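Household Practice, Unit 5: Bags, Wraps and the Drawer Where They End Up
Handout to accompany the Wednesday session
Tutor: Llinos Gethin

Read before the session, please. Those who read it after the session will find that it contains everything they asked me during it.

1. Where we had got to

Last week we finished with tins and jars, which are well-behaved objects. They stand where you put them. They have a top and a bottom, and if you stack them badly they tell you at once and loudly. This week's material has none of these qualities. The thin plastic bag has no shape of its own, weighs next to nothing, clings to whatever it has just been emptied of, and moves if you breathe near it. Most households own far more of them than they would admit to on a form.

The bags I mean are the thin, see-through or cloudy kind: the ones on a roll by the loose vegetables, the inner bags from cereal boxes, the bags that come round a new shirt. Stout carrier bags with proper handles are in Unit 6 and can wait their turn.

2. The household survey

Fourteen of you filled in the survey sheet and the rest of you have good intentions. The winner, if that is the word, was Kittipong Thaweesak, with 94 thin bags in a single kitchen drawer. He would like it known that he inherited the drawer with the flat. I would like it known that the sheet asked when the drawer was last opened for any purpose other than adding to it, and that he left that box blank.

Deepika Hegde reported 5 and has been asked to show her working. She keeps them in an old tissue box on the inside of a cupboard door and throws one out whenever a new one comes in. Some of you found this inspiring. Others went quiet.

Two points from the sheets as a whole. People remember the bags they use and forget the bags they store, so the guess was low nearly every time. Also, a bag of bags was commonly entered as one bag. It isn't one bag. We went over this in Unit 2 with the boxes of boxes.

3. Picking up

You would think this needed no section. Try it. Put a thin bag flat on a hard floor and pick it up with one hand without sliding it to an edge or using your nails. Most people chase it a little way, pretend they meant to, and then scoop.

The flat sheet is the worst place to take hold. There is nothing to pinch, and what you do pinch is usually one layer out of two, so the bag comes up by its skin with the mouth hanging open and anything inside heads for the exit. Look for a place where the plastic has already gathered: the knot, the twisted neck, the crumpled corner where somebody's fist was. Pinch there and the layers come up together.

If there is no gathered place, make one. Press down with the fingertips a little apart, draw them together, and a small ridge will stand up between them. Lift by the ridge. Kamonchanok Phromma managed this first time in the practice hour and was insufferable until the tea break.

Wrappers are a separate matter. A sweet or snack wrapper is stiffer and holds a crease, so it can be taken by an edge. Trouble comes when a wrapper has got in with a thin bag, or on top of it, or half under it. Deal with whichever is uppermost first. Going in underneath for the other one produces what the marking scheme calls "spread".

4. Getting the air out

A bag which has been dropped open holds air, and a bag which holds air takes up the room of a small dog. There are two methods.

The stroke. Lay the bag on a table, closed end towards you. Run the side of your hand from the closed end to the open one, slowly. Do it again. Going from the open end to the closed one is the commonest mistake in this unit and gives you a balloon.

The bunch. Hold the closed end and feed the bag into your palm a little at a time, squeezing as you go. Quick, ugly, and good enough for anything going in the bin or the recycling. It should not be used for bags you mean to keep, because you will never want to open them again.

Bags that have held food are washed first or thrown out first. They are not "given a shake". I don't care what your grandmother did, and I say that as someone who has her grandmother's bag drawer.

5. Folding for keeps

We teach the strip and triangle fold. There are others. There is a man at the market who ties each one into a bow, and I wish him well.

Lay the bag flat and stroke the air out.
Fold it in half lengthwise, then again, until you have a strip three fingers wide.
Starting at the closed end, bring the corner across to make a triangle.
Turn the triangle over and over up the strip.
Tuck the loose end into the pocket.

Very thin bags will not hold a triangle. They sigh and come undone in the drawer overnight. For these, fold to the strip, roll it up loosely, and stand the rolls on end in something narrow. A mug does it. The Cakico drawer divider we have in the practice kitchen also does it, though the course bought it for cutlery and the forks have been homeless ever since.

Aim for 50 in the practice hour between the pair of you. Last year's group reached that number comfortably and then discovered that a good many were the same bags, unfolded by the next table.

6. Where to keep them

One place. I will accept a drawer, a box, a tin or a hook. I won't accept "mostly under the sink".

The place should be full before it is inconvenient. If your chosen container can take every bag you are ever likely to be given, it has failed, and you have built yourself a warehouse. Choose something slightly too small. When it will not close, the surplus goes to the soft plastics collection, and you do not buy a larger one. Those of you already looking at the Pudetti range of storage tubs should put the catalogue down and re-read this paragraph.

Small children and thin bags are kept apart. The container goes high up or behind a catch, and this is the one part of the handout where I am not being funny. The same goes for cats, which need no encouragement.

7. The floor

Floors come last in every unit and are skipped in every write-up. Thin plastic on a hard floor is a proper hazard. A heel on a flat bag will go further than its owner had planned, and a pale bag on a pale or grey floor is easy to miss in the evening when you come in with your arms full.

So: floor first when you enter a room, before surfaces. Take the bags and wrappers before you sweep, as a broom only herds them, and a vacuum cleaner will swallow one and then make a noise you will remember. Carry a single collecting bag and put the others into it. Keep the collecting bag's mouth folded back over your wrist so that it stays open and you have a hand free. Sort at the table, sitting down, like a civilised person.

Sorting piles are keep, recycle and bin. There is no fourth pile called "might". Groups who invent one will be given it to take home.

8. Practical task

In pairs. Each pair gets a patch of floor, a mixture of thin bags and coloured wrappers, and a cup of tea which must not be put down on the patch. Clear, sort, flatten and fold. Swap patches and inspect one another's drawers with whatever kindness you can find.

You are marked on:
taking hold at a gathered place
order of work (uppermost first, floor before table)
air out in the right direction
folds that survive being dropped from knee height
the state of the patch, corners included

Speed is not marked. It was marked in the first year of the course, and we lost a lamp.

9. For your notebooks

How many thin bags came into your home this week, and how many went out?
Which of them did you ask for?
If you have more than one place for them, who in the household believes theirs is the real one?

Write half a page. Diagrams welcome, excuses less so. Notebooks to me by the end of May, in the tray outside the Thongdee Room and not in a carrier bag.

10. Taking hold of the bunched part

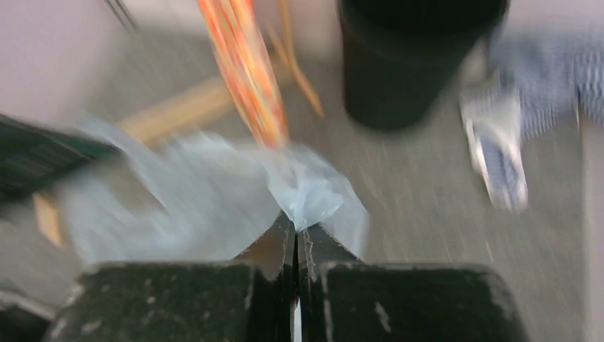

Sunee Hemmin wrote in the margin of the draft that section 5 is all very well for people with a table, that she has always just tied hers in a knot, and that in her view a knot is a gathered place and ought to get the mark.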